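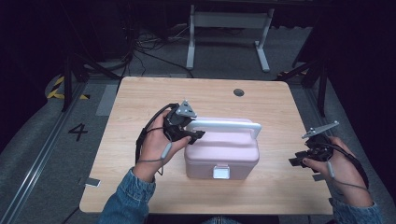
Diary of the Visits Office: Open Day at Hultholm
May 2018

The delegation from the Tonora training center arrived at Hultholm at 9:40, ten minutes behind the printed program. Coats and bags were left in the front office. Araba Amegashie welcomed the group on behalf of the laboratory and gave the safety briefing, which covered the floor rails, the cables and the taped areas. Visitors were asked to stay on the corridor side until invited forward. Two members of the party had not received the footwear notice and were lent shoes from the store.

The first session was given over to hand-guided work. Karthik Jayasinghe introduced the method: an operator holds a gripper in each hand and carries out an ordinary household task, and the recorded movements are later used to teach a robot arm to do the same. The station in use was a light wooden table with a pink storage box on it, the kind with a carrying handle on the lid and a latch at the front. The task sheet called for the box to be lifted by its handle, set down again and opened.

Mr. Jayasinghe explained that a handle of this type is harder than it looks. It can rest at different angles, and the jaws must come to it from the side. The latch is small and calls for a separate approach with the other hand. He stated that the Hultholm library now holds 1,705 recordings, of which 453 concern boxes, cases and other containers with lids. The target for the present phase is 2,000. Ingvild Nordin asked whether left-handed operators were included. They are, although the office was not given a figure, and one is to be sent on.

Visitors were then invited to try the grippers. Bienvenido Malabanan went first and remarked that the weight sat further forward than he had expected. The operators recommend keeping the elbows low and the wrists straight, and resting between takes. Several guests asked for a second turn, and the session was extended by a quarter of an hour at the expense of the coffee break.

At 11:30 the group moved upstairs for the talk by Liv Söderlund on the Pirari project. The slides were in good order, but the room was warm and the blinds on the south side could not be lowered fully. Ms. Söderlund described how recordings are checked before they are accepted, and why a take is set aside if a marker has been covered for too long. There was a lively exchange about who should own recordings made by visiting operators - a matter on which the laboratory has a written policy, dated April, to be attached to the minutes.

Lunch was served in the Forsberg room. The vegetarian order was short by two portions.

In the afternoon Mr. Malabanan and Ms. Nordin met with Ms. Amegashie to discuss an exchange of trainees. It was agreed in principle that Tonora will send operators for short stays, with travel to be paid by the sending side. A draft letter is to be prepared by this office. The remainder of the party returned to the stations and watched a further set of takes.

The visit closed at 3:50. The visitor book was signed and all badges except one were returned.

To do: send the operator figures to Ms. Nordin; obtain the April policy; write to the caterer; ask building services about the blinds.

Filed under: Visits and Open Days, Robotics, Office Diary
Contact the Visits Office | © 2018 Hultholm | Back to top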